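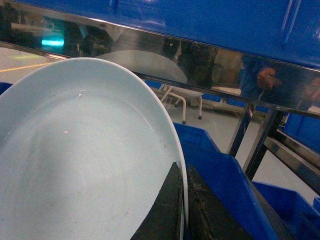
Marlene Brandes
Bookings and customer care, Luviler Dish Hire

Hello, and thank you for thinking of us for your party! Most of what people ask me on the phone is gathered up below, so do have a read, and call me anyway if you'd like to chat it over.

How early should I book?
Two weeks is plenty for most of the year. June is the exception — everyone we know seems to get married in June, bless them — so please give us as long as you can.
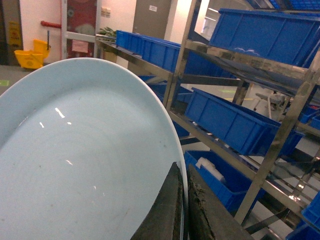
A pale blue plate next to the steel shelving.

Do I have to wash everything before it goes back?
No, just scrape off the food and give things a quick rinse if you have a sink handy. We wash every piece again ourselves.
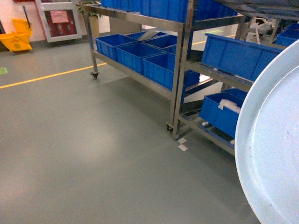
What happens if something gets broken?
We charge $3 for a dinner plate and leave it at that. Please keep the pieces out of the crates, though, and tell Jonalyn at pickup so she can fix your count.

Can you handle a really big event?
We can do up to 500 place settings from our own stock, and the biggest orders go out in two trips.

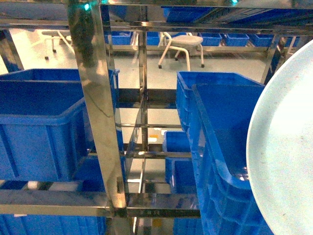
For those I'd ask you to have somebody at the hall to meet the van both times, and to save us a parking spot near the kitchen door if you possibly can.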